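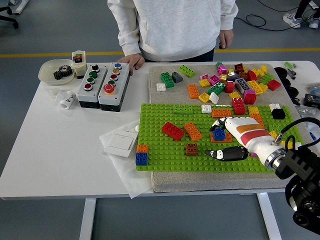

La table du tri, côté boutons et côté briques. Atelier de Flevville.

TRI DES BACS : ON EN EST OÙ

Vite fait, parce que le bulletin part ce soir et que je n'ai rien préparé. Le tri des bacs de l'atelier a commencé. Pas fini, loin de là. Mais la table blanche sert enfin à quelque chose et on commence à savoir ce qu'on possède.

Pour ceux qui ont raté les deux derniers numéros : on a récupéré sept bacs à la fermeture de l'atelier d'Utmont. Tout mélangé dedans. Des briques de construction, des interrupteurs, des engrenages, des boîtiers à boutons, de la vaisselle (pourquoi de la vaisselle, mystère). Marianna Bielecka a proposé de tout vider sur une table, un bac après l'autre, et de ne pas ouvrir le suivant tant que le premier n'est pas rangé. On s'y tient. Enfin, presque.

LES BRIQUES. Elles vont sur le tapis gris, toujours, ça évite qu'elles filent par terre. La grande plaque vert citron reste avec elles. Du vert clair, du vert foncé, du jaune, de l'orange, une petite rose, du magenta... Tri par taille et pas par couleur, merci. On a essayé par couleur au premier bac, les petits passaient leur temps à chercher une deux-par-quatre dans un tas où il n'y avait que du jaune. Victor Barasa n'est toujours pas d'accord, il a le droit, il peut venir trier.
Bilan provisoire : 106 briques lavées et rangées. Eau tiède, liquide vaisselle, séchage à plat sur un torchon. Surtout pas le lave-vaisselle, une plaque est déjà ressortie gondolée.

LES BOITIERS À BOUTONS. Les gris, avec les socles noirs. Deux modèles sortis pour l'instant, un avec le gros bouton rouge champignon et un autre avec la molette noire. Très demandés pour le coin des petits, tout le monde veut appuyer sur le gros rouge. On les garde ensemble, étagère du haut, et on ne les démonte pas ! Si une vis manque, un mot dans le cahier, je regarderai.

LA PLAQUE D'INTERRUPTEUR. La blanche, carrée. Elle ira sur le panneau de manipulation, à côté du loquet et de la sonnette. Elle ne sera raccordée à rien du tout, des parents ont posé la question. Il faut encore trouver une planche à la bonne taille, celle de la remise est fendue.

LES ENGRENAGES. Les noirs dans le bol en plastique translucide, et nulle part ailleurs. J'en ai retrouvé au fond d'un tiroir à crayons. Si vous en avez d'autres chez vous, même dépareillés, on prend. Il nous en faudrait six de plus pour monter la petite démonstration d'octobre.

LES GOBELETS. Chacun récupère le sien à la fin, svp. Et pas de boisson sur la table quand les boîtiers sont sortis.

Ce qui manque encore : des boîtes avec couvercle (transparentes si possible, on perd un temps fou à les ouvrir toutes), des étiquettes qui collent vraiment, et un deuxième tapis comme le gris. La maison Sadowski nous a fait un devis à 70 euros pour le lot de boîtes, livraison comprise. Ça me parait correct mais si quelqu'un a mieux, dites-le avant que je signe.

Les pièces en double partiront à la ludothèque de Prastcombe, qui monte son propre coin construction. Ils prennent les briques et les plaques, pas l'électrique. Marianna s'occupe du carton, il est sous l'escalier, ne rien mettre d'autre dedans. J'y ai déjà trouvé une écharpe.

Prochaine séance de tri à 18 h, comme d'habitude, entrée par la cour. On attaque le troisième bac, le plus lourd, celui avec le scotch marron. Les enfants sont les bienvenus pour les briques, à partir de 7 ans pour le reste, à cause des petites pièces. Prévoir des chaussures fermées et un chiffon. Inscription au cahier ou en réponse à ce bulletin, je lis tout mais je répond parfois avec du retard.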